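Seit April steht bei uns in der Retourenhalle ein Roboterarm und ich werde ständig gefragt, wie das so ist. Also mal ein längerer Thread dazu, Kaffee holen 🧵
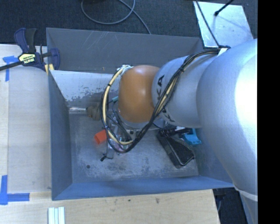

2/ Kurz zu mir: Ich arbeite bei Liem in der Retoure, Frühschicht, Kleinteile. Alles, was Leute zurückschicken und was in eine Hand passt, landete bisher auf meinem Tisch. Auspacken, anschauen, ins richtige Fach. Jetzt macht einen Teil davon der Arm, und der kriegt die Sachen so, wie wir sie früher auch bekommen haben, nämlich kreuz und quer in einer grauen Kiste. Ein schwarzes Etui, irgendwas Türkises aus Plastik, dazwischen durchsichtige Verpackung, die glänzt wie blöd. Und genau dieses Glänzende ist der Endgegner!

3/ Das wusste ich vorher auch nicht. Ich dachte, schwer ist schwer. Aber ein dicker Klotz in Knallorange? Kein Thema, zack, weg. Knisterfolie? Da fährt er hin, überlegt, fährt wieder hoch, überlegt nochmal. Ich steh daneben und will ihm die Hand führen wie meinem Neffen beim Schuhebinden.

4/ Der Arm ist von KUKA, die Software drumherum heißt Zilero. Zilero sagt mir auf dem Bildschirm, wenn er was nicht packt. Dann macht es PLING und ich gehe hin. Dieses Pling verfolgt mich bis in den Schlaf, kein Witz, letzten Sonntag hat im Café die Kasse so gemacht und ich bin aufgestanden.

5/ Zahlen, weil ihr immer Zahlen wollt: Unsere beste Schicht bisher waren 433 Teile durch den Arm. 20 davon musste ich von Hand nachholen. Klingt super, ist auch super, aber es war eben eine Schicht mit wenig Folie. Es gab auch Tage, da hab ich mehr geplingt als gearbeitet.

6/ Und jetzt das, was alle eigentlich wissen wollen: Nein, es ist niemand geflogen. Wir waren vorher vier am Kleinteiletisch, jetzt sind wir zwei. Die anderen beiden sind rüber in die Prüfung, eine wollte das schon lange, der andere eher nicht so. Das gehört zur Wahrheit dazu, der hätte gern vorher mitgeredet.

7/ Was bei mir besser geworden ist: Handgelenk. Ich hatte jahrelang diese blöde Schiene an, die liegt jetzt im Spind. Und ich sitze mehr. Was schlechter geworden ist: Man quatscht weniger. Zu viert an einem Tisch redest du den halben Tag Quark, zu zweit mit Pling dazwischen kommst du nie zum Ende der Geschichte.

8/ Ashraful Karunaratne aus der Instandhaltung hat mir gezeigt, wie ich selber eine neue Artikelgruppe anlege. Hat einen Vormittag gedauert und ich war danach so stolz, dass ich meiner Mutter ein Foto vom Bildschirm geschickt habe (sie: „schön, Kind, und was ist das?“)

9/ Seitdem bin ich offiziell die, die man fragt. Mehr Geld gibt es dafür bisher nicht. Das Gespräch dazu steht noch aus und ich hab mir aufgeschrieben, was ich sagen will, weil ich sonst wieder nur nicke.

10/ Ach so, weil das jemand bei Gitness drüben im Forum behauptet hat: Nein, der Arm wird nicht „von allein immer besser“. Bei uns jedenfalls nicht. Der wird besser, wenn sich jemand hinsetzt und guckt, warum er bei einer bestimmten Tüte dreimal danebengreift. Das sind dann Ashraful und ich, meistens kurz vor Feierabend.

11/ Der Standort Skesau soll als Nächstes einen kriegen. Falls hier jemand von dort mitliest: Fragt VORHER, wer nachher wo sitzt. Lasst euch zeigen, wie man Artikel anlegt, und zwar allen und nicht nur der Schichtleitung. Und sucht euch um Himmels willen einen anderen Ton als das Pling aus, das geht in den Einstellungen, hab ich erst nach Wochen gefunden.

12/ Fragen gern drunter, ich antworte nach der Schicht. Nur bitte nicht schon wieder, ob er einen Namen hat. Hat er. Darüber wird bei uns noch gestritten.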